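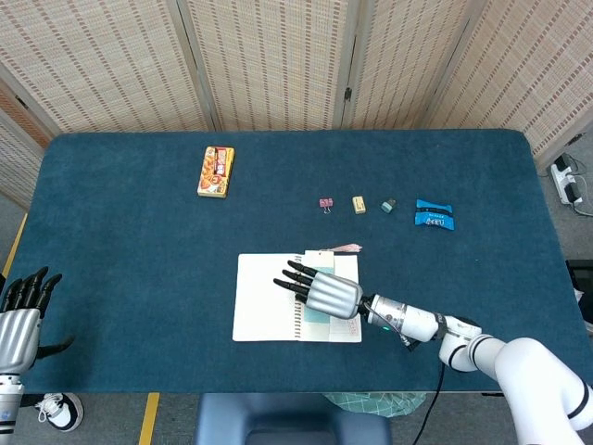 Diary: the week the boiler went

Home – Diary – Garden – Recipes – Contact

November 5, 2023
3 min read

Up at five again. Cold in the hall, cold in the kitchen, coldest in the bathroom of course. Boiler still dead. Kovuvard said morning, then they said afternoon, then they said could I call a different number. Called it. Music. Wrote half of this on hold.

Bread first. Starter looked sulky but it rose in the end, took most of the night. Loaf came out flat on one side. Ate it anyway with the plum jam from Frans Groen, who has given me so much plum jam that I'm putting it in everything. Must take his jars back. Must wash his jars.

Then the choir thing. Thierry wants us to do the long piece in February and I said yes before I looked at it. 83 pages!! Alto part sits low the whole way and then jumps in the middle for no reason I can find. Sang it through in the car outside the bank with the heater on, best I've been warm all day. A man with a dog looked at me. Kept going.

Bank – closed. Forgot it was the weekend.

Walked out to Graston after lunch to see about the secondhand coat. Wet all the way, leaves down over the whole path, my left boot is leaking again at teh toe. Coat was nice but 300 and the lining is torn under one arm. Said I'd think. I won't think. I want it. If the boiler is only the pump then maybe. If it's the whole boiler then no coat, no new boots, no anything until spring.

Mom called at four. Her knee is better, her neighbor is worse (the neighbor's temper, I mean). She wants to know about Christmas. I don't know about Christmas. Told her 21 different things and none of them was a plan. She read me a recipe for red cabbage and I wrote it on the back of the gas bill, so now I can't lose the gas bill.

Soup for supper. Leeks, potato, the end of the cheese. Too much pepper. Two bowls.

Tried reading in bed with gloves on, can't turn the pages. Gave up after one chapter, and I'd been looking forward to it since breakfast too. Hot water bottle at the feet, the other one at my back. Cat has taken the good side of the bed and is not going to discuss it.

Tomorrow – call Kovuvard at eight sharp. Jars. Alto part from page 30. Find the other wool sock, it has to be somwhere in this house.

Recent entries
Leeks, finally
First rehearsal and a sore throat
Frans and the plum tree
What I spent in the fall
Rain on the Graston path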